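From my kitchen table

Well, the soup supper in December went better than I dared hope. I'd made enough leek and potato for the whole of Ludville, or so it felt, and we still ran out before Igor Rusnák had got his coat off. (Sorry, Igor! There'll be a bowl with your name on it next time.) Between the ticket money and the raffle we took 600 pounds, all of it going towards the new boiler at the hall.

I've been thinking a lot about toast since then. Divya Naidu brought a chilli and tomato jam that she makes in her tiny kitchen above Yimyam, and I have had it at breakfast, at lunch and once, I'm afraid, standing up at eleven at night. She uses 2 kilos of tomatoes and lets the pan tick over all afternoon with the lid off. I tried it at home and got impatient — mine came out more like a sauce, but very nice on cheese.

A slotted kitchen utensil and a slice of white bread by the toaster oven:

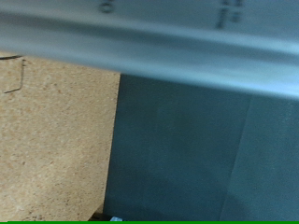
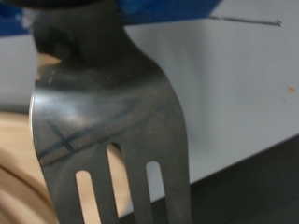
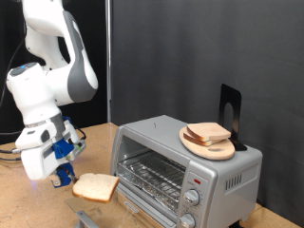 Divya has promised to write the recipe down properly for the next issue, so keep your empty jars and leave them in the crate inside the hall door, lids on please. We have 19 so far and could do with plenty more. Igor wants to have a go at a plum version with his mother's spices, and I've put myself down as chief taster. If you have a favourite thing on toast, do drop me a line — I'd love to print a few!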